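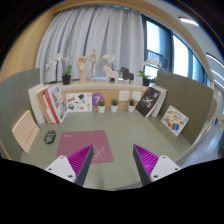 Red carpet and style writer wanted at Brollomora

Posted Mar 30, 2018

Do you have opinions about sleeves? Can you tell a brave hemline from a boring one in the time it takes someone to step out of a car? Then please keep reading, because we're looking for a new writer and we'd love it to be somebody like you!

Brollomora is a small entertainment and style site. We cover premieres, award shows, TV finales, after-parties and the occasional very fancy charity dinner, and we write the way friends text each other when a good dress shows up on screen – quickly, happily and with a lot of capital letters (our editor takes some of them out again). We've been growing fast since we started our awards night live blog, and the team needs another pair of hands before the May premieres start.

What you'll be doing

On a normal shift you'll write 5 short posts, most of them built around one outfit or one piece of celebrity news. You'll pick the photos from our agency feed, write the captions, check the designer credits and send the whole thing to the desk. On big nights you'll join the live blog, which is loud and silly and probably the best part of the job.

You'll also get a longer piece to yourself every month. Our writer Merja Pesonen used hers to track down the people who hem gowns in hotel rooms an hour before the cars arrive, and it's still one of the most read things on the site. If you've got an idea like that sitting in a notebook somewhere, bring it!

Who we're looking for

You write clean, lively copy and you can do it against the clock. You know your labels, from the huge houses down to newer names such as Borbély and Mikusden, and when you don't know one you look it up before you publish. You're funny about clothes and kind about bodies. We don't do weight talk, we don't guess at pregnancies, and we don't run pictures of people's kids.

A journalism degree is fine and so is no degree. Some published work helps, but a blog you've kept going by yourself counts as published work here. If you've used the Mirico publishing system before, great. If you haven't, we'll teach you in your first week.

Hours and pay

This is a part-time staff position, 22 hours a week, split between daytime shifts and evenings. Award shows run late, so you'll need to be okay with finishing after midnight now and then – we give you the following morning off when that happens. You can work from our office or from home once your training is done. The first 3 months are a trial period at full pay. We'll tell you the hourly rate in our first reply to you, so you won't have to sit through an interview to find out.

How to apply

Send us a short note about yourself and 2 writing samples. One can be anything you like. The other should be a post of under 200 words on a red carpet look you loved or hated, with a headline. Please paste both into the body of your email and put "Style writer" in the subject line.

Applications go to Haruna Fujimoto, our style editor, through the jobs address on our contact page. She reads every one herself and will write back either way. Questions about the hours or the trial period can go to her too.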